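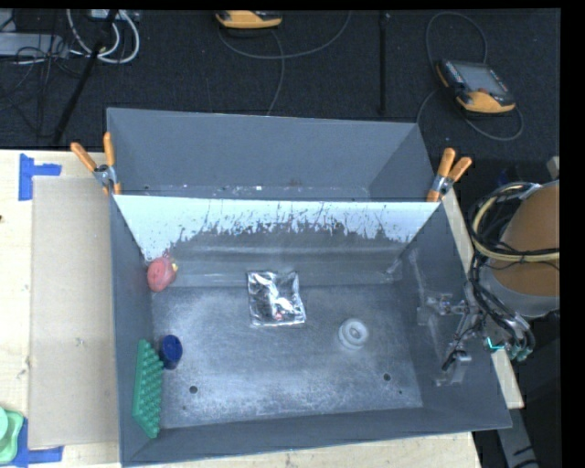
September 27, 2026 — shared workshop, bin picking

Got the divider in at last! Two clamps, one either side, and the picking area is now properly short, so the arm can't go wandering off to the back wall with something it shouldn't be holding. I was all set to drill the bin and bolt the panel through, then remembered it has to come out again every time we change the layout, so clamps it is. Orange handles, so you'll see them before you knock them. The panel is looking tatty along the bottom — dark and ragged right across — and I'd like to paint it before we do anything serious with the depth images. White at the top and grey at the bottom is asking for trouble when the bin itself is grey.

Things in the front part at the moment: the blue cup, the white round thing with the hole, the green bumpy one, the foil packet and the pinkish-red one, which I shoved into the back left corner on purpose (corners are where Murka falls apart). I want to keep this same lot for the whole of the next run. Please don't swap anything in halfway, I did that in June and lost the thread of which numbers belonged to what.

Murka is the picking script, for anyone reading this who's only ever used the arm from the controllers. I've pulled the grasp scoring out into its own file and called it Futimitz, and yes, the names are getting worse. Limit is 8 tries per object, then it gives up and moves to the next one. It used to be 100, and you could go and have lunch while it poked at the same bit of wall.

Foil is still the worry. It's all highlights and black patches to the camera and the score jumps about even when nothing has moved. I tried averaging over a few images and that calmed it down a bit, but then everything else gets slow. Might try the polarising film from the Benavides box if there's any left in there.

The green one leaning on the left wall is a different sort of problem. The fingers want to come in from both sides and there's only the one side to come in from. Could push it away from the wall first? Futimitz has no idea what a push is yet. I'll write something rough.

Also the blue tape on the table to the left of the bin, please leave it stuck down! It's how I find the same place again after packing up.

Cables on the carpet need doing. I keep saying it. Both controllers are down there as well and one of these days I'm going to stand on one.

Still to do:
paint the panel, matt
push move for things against a wall
log file stops at 1000 lines and then overwrites itself, find out why
ask on the Sturnora list about spare finger pads
check the clamps haven't crept after a long run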